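Drindamow releases Ostora 2 planning software for two-armed robots

July 10, 2020 – Drindamow is delighted to release Ostora 2, which plans for both arms together.
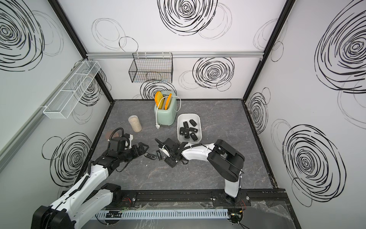
Ostora 2 keeps one shared timetable for the pair. Two grippers can face each other across a short gap, with key fobs between them, and neither path is worked out alone.

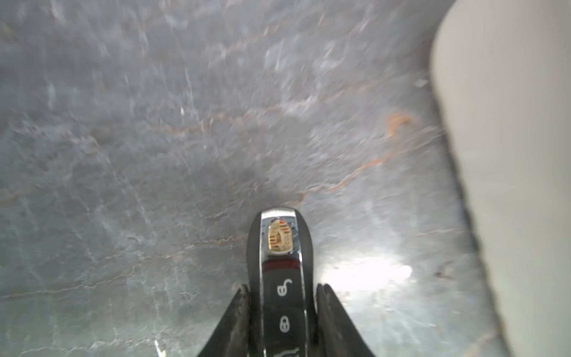
Perception has been rebuilt too. Glare on grey marble beside a chrome-rimmed fob is just what the new filter is for – "I love this part," says lead developer Toshiko Shibata.

Ostora 2 is free to current users.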